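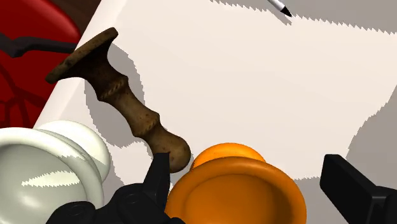

Support Log: Stash Jar Listings Held at Checkout

December
Prepared by Marlina Sutanto, Merchant Support, Stultia

Merchant: Burkbridge Smoke and Gift
Product line: Hinrichs screw-top stash jars and matching grinders
Status: Closed

Summary of the report
The merchant reported that customers could add Hinrichs jars to the cart but could not complete payment. The checkout page returned the message "One or more items cannot be shipped to this address." The message appeared for every shipping address, including addresses in states where the merchant has sold the same jars for several years. Grinders and rolling trays were not affected.

9:10 a.m. Ticket opened by Volodymyr Kushnir on behalf of the merchant. He supplied three order attempts and confirmed that the carrier account was active.

9:45 a.m. Support repeated the fault with a test cart. One jar alone failed. One grinder alone passed. A cart holding both items failed.

10:20 a.m. Shipping zones reviewed. No change had been made to the zones or to the package weights. The merchant was asked not to delete and recreate the listings, as this would remove customer reviews.

11:05 a.m. Ticket passed to Nazar Polishchuk, Catalog Services. The catalog held 1,045 active listings for this merchant, of which 206 carried the product class "Contains plant material." The merchant sells empty containers and accessories only. No listing should carry this class.

11:50 a.m. Cause identified. The latest supplier file from Stedari used the phrase "herb storage" in the category column. The import tool matched the word "herb" and assigned the restricted class. Grinders were listed in the same file under "hand tools" and were therefore passed over.

1:30 p.m. Mr. Polishchuk cleared the class from a first group of 52 listings. Test carts for six of these passed. One jar with a bamboo lid still failed — its color variants had kept the old class after the parent listing was changed.

2:15 p.m. Variants corrected by hand. The remaining listings were then updated in a single batch, with variants included.

3:40 p.m. Mr. Kushnir confirmed that two customers had completed orders for the large jar. Age confirmation at checkout continued to display as required.

Action for the merchant
1. Replace "herb storage" with "empty container" in the category column before the next import.
2. Run the import in preview mode and review the product class column.
3. Report any listing that shows a restricted class before publishing it.

Outstanding
A request to change the matching rule has been sent to Myroslav Zakharchenko, Import Tools. Until the rule is changed, the fault will return if the supplier file is loaded without the correction in step 1.

Contact Merchant Support | © Stultia. All rights reserved. | Back to top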